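Offre d'emploi : agent de tri et de conditionnement de petits objets (H/F)
Mellska - atelier de Vundgate
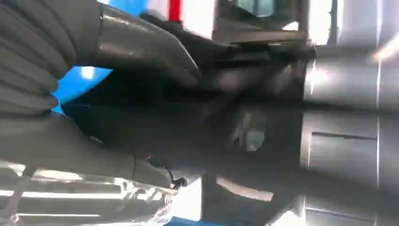 Mellska recrute deux agents de tri et de conditionnement pour son atelier de Vundgate. Les postes sont à pourvoir début décembre, en contrat à durée déterminée de six mois, renouvelable une fois. Une embauche définitive est possible à l'issue du contrat.

L'atelier reçoit des lots de petits articles issus de fins de série, de retours de magasins et de débarras de bureaux. Tout arrive mélangé dans des cartons : fournitures, petits accessoires, pièces détachées, articles encore sous emballage et articles sans emballage. Le travail consiste à prendre chaque objet, à vérifier son état, à le ranger dans la bonne catégorie et à le préparer pour l'expédition.

Vos tâches

Ouvrir les cartons et étaler le contenu sur la table de tri.
Séparer les articles vendables, les articles à nettoyer et les articles à recycler.
Retirer les emballages abîmés et les remplacer.
Mettre en sachet, étiqueter et ranger en bac.
Noter les quantités sur la fiche de lot.
Nettoyer son poste en fin de journée.

Un agent formé traite en moyenne 200 articles par jour. Ce rythme n'est pas demandé les premières semaines. La formation dure 13 jours ouvrés et se fait en binôme avec une personne de l'équipe. Elle commence par les petites fournitures et se termine par les pièces fragiles.

Conditions de travail

Le travail se fait debout ou assis, au choix, les tables étant réglables en hauteur. Les charges ne dépassent pas 20 kg et un diable est disponible pour les cartons les plus lourds. L'atelier est chauffé. Les gants sont fournis, en plusieurs tailles - merci d'indiquer la vôtre lors de l'entretien.

Horaires : 8 h à 16 h, avec une pause déjeuner de 45 minutes et une pause de dix minutes le matin. Pas de travail le week-end. En décembre, quelques heures supplémentaires peuvent être proposées. Elles sont payées et restent facultatives.

Une petite cuisine avec réfrigérateur et micro-ondes est à la disposition du personnel. L'atelier est desservi par le bus, arrêt Tymoshchuk, à cinq minutes à pied. Un abri à vélos se trouve dans la cour. Il n'y a pas de parking réservé au personnel.

Profil recherché

Aucun diplôme n'est exigé. Une première expérience en préparation de commandes, en magasin ou en atelier est appréciée. Nous cherchons des personnes soigneuses, capables de garder leur attention sur des gestes répétitifs. Il faut savoir lire une fiche de lot en français et la remplir lisiblement. La distinction des couleurs est utile pour le rangement en bacs, mais toutes les catégories portent aussi un numéro.

Les postes sont ouverts aux personnes en situation de handicap. Les aménagements nécessaires peuvent être discutés avant l'essai.

Rémunération

Salaire au SMIC pendant la formation, puis prime mensuelle de régularité. Les frais de transport en commun sont remboursés à moitié. La mutuelle d'entreprise est proposée dès le premier mois.

Déroulement du recrutement

Les candidatures sont lues au fur et à mesure. Les personnes retenues sont invitées à un entretien d'une demi-heure, suivi d'un essai de tri sur un petit lot. L'essai ne demande aucune préparation. Prévoir des chaussures fermées et des vêtements qui ne craignent rien. Une réponse est donnée à tous les candidats, y compris en cas de refus.

Pour postuler

Envoyez un CV et quelques lignes sur votre parcours à Yurii Derkach, responsable de l'atelier, en rappelant la référence 323. La lettre de motivation n'est pas obligatoire. Vous pouvez aussi déposer votre candidature sur place, à l'accueil du bâtiment Brendullow, entre 9 h et 12 h.

Merci de préciser votre date de disponibilité et, si vous travaillez actuellement, la durée de votre préavis.

Annonce publiée le 27 octobre 2021.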